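Lapointe 11-piece dish set, three months in

I bought the Lapointe set in March, after Yanling Jia raved about hers for a whole dinner. I was not sold then and I'm only partly sold now.

The box promises "restaurant strength." I have no idea what that means and neither does the leaflet. What I can report is that 3 of the 11 pieces have chips, all on the rims, all from ordinary stacking. My old Lanier plates went through years of the same cupboard with less to show for it.

Weight is fine. The bowls are too small for soup if you like soup, and okay for olives or a dip. The mugs have a handle that fits two fingers, maybe. They do heat evenly in the microwave, I'll give them that, and tomato sauce hasn't stained anything so far.

Then there's the price. At $64 this is neither cheap nor good enough to stop you looking at the Titance set, which has deeper bowls and a warranty written in normal sentences. The Lapointe page shows 1,923 ratings, nearly all glowing, and a lot of them were posted before anybody could have washed the things twice. I'd ignore the average and read the two-star ones – they mention the rims too.

I wrote to the seller, Kisivska, about the chips. They offered me a coupon for another set.
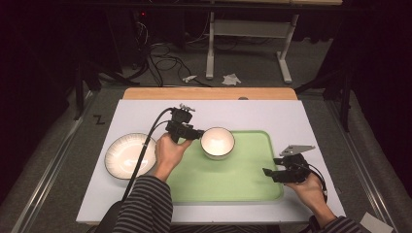

I haven't used the coupon. If they send replacement plates I'll update the rating, but for now it stays at three stars.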